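Home | Opinion | Workshop notes | Standards | Archive | Contact

Write the stopping rule before the first run

By Zulmira Henriques
Mar 16, 2021

Print this page | E-mail this article

Most of the written rules I am sent for small robot cells deal with people. They say where to stand, when to wear glasses, who may press reset. Those rules are needed and I have no quarrel with them. My complaint is about what is left out. Very few of them say when a run counts as finished, when it counts as failed, and who is allowed to decide.

I spent part of November reading the working papers of a cloth handling project at Groderis. The safety section was good. The section on how trials were to be judged was one line long: "Operator to confirm result." There were 2878 entries in the log by then, made by several operators over many weeks, and each had confirmed the result in their own way. One passed any cloth that ended up smaller than it started. Another failed anything with a corner showing. Both were careful people. The log can't be used to compare one week with another, and no later work on it will fix that.

Rigid parts let us get away with this. A peg is in the hole or it isn't. Cloth has no such point. It can be half folded, folded over a crease, folded well but in the wrong place. If the rule doesn't say which of these is a pass, the operator will decide, and will decide differently at four in the afternoon than at nine in the morning.

So my first proposal is that no cell should run a trial until the stopping rule is on paper. It should give a time limit, a pass condition that two people can check separately, and a short list of events that end the run at once. Samis uses 42 seconds as its limit for a single fold. I don't care much for the figure, but I like that there is one and that it is printed on the sheet beside the bench.

My second is that the starting state should be written down too. People skip this because it seems too obvious to need saying. A cloth laid flat and a cloth dropped in a heap are two different jobs, and a log that mixes them will tell you very little about either. If the cloth is to start crumpled, the rule should say how it gets crumpled and by whom. Stains and wear belong in the record as well, as a mark on the fabric can look like a fold edge to a vision system.
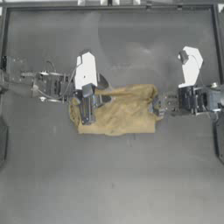

My third concerns two arms working on one piece of material. The older guidance treats each arm as its own machine with its own limits. Once both are holding the same cloth, that stops making sense. If one lets go, the other is left with a load it wasn't set up for, and if both pull, the fabric takes the strain. The pair should have one force limit between them and one stop. I would also want the rule to say which arm releases first after a stop. Godinho's shop sheet has this as a single sentence and it has never needed a second.

Ilídio Caldeira has argued against me on most of this. He thinks written rules come too early, and that a team should play with a new cell for a few hundred runs before fixing anything. I accept that for setting up. Those runs should be marked as practice and kept out of the log. What I can't accept is practice runs being counted later when they happen to look good. At Stovosness the first 900 were moved across in that way, and the pass rate they reported was far better than what the cell did afterwards.

The cost is small. A stopping rule, a starting state and a shared limit fit on 2 sides of paper. Changing them should need a signature and a new version number, and the old version should stay in the folder. Any run made under the old sheet keeps the old number.

I would like to see purchasers ask for this sheet at handover, along with the wiring drawings. At present they ask for the pass rate.

Back to top
Contact the editor | © 2021 Zulmira Henriques. All rights reserved.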